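The Box for Verkorholm
Posted November 5, 2019
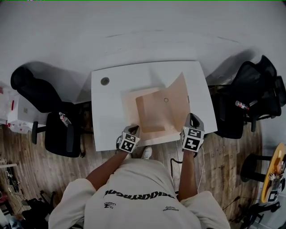 Photo: Stondine

My sister says you can tell everything about a person from how they pack, and if that's true then I'm a woman who spends a whole evening looking at one cardboard box with its flaps up.

It had to go to Verkorholm by the morning. I'd promised it in October - the letters, the blue jug, Mum's recipe tin - and I'd promised it in that breezy voice I use when I've no intention of starting. So there I was at the office after hours, because the white table there is bigger than anything in my flat (and the heating's free!).

The jug went in first. Then it came out again. I wrapped it in my scarf, put it back, and thought about the summer in Palma when Mum carried it home on her lap, 114 steps up to the apartment, refusing all help and swearing at the landing.

The letters were worse. I'd told myself I wouldn't read any, so I read five. One was just a shopping list with a kiss at the bottom, and I sat down on the floor with it for a good long while.

By the time I got up the buses had stopped. I put the letters in beside the jug, then the tin, then took the shopping list out again and slid it into my coat pocket. My sister has the jug now, she's got the tin, she's got all the rest of it. She rang last night to say it had arrived.

"Is that everything?" she said.

I said I'd have another look.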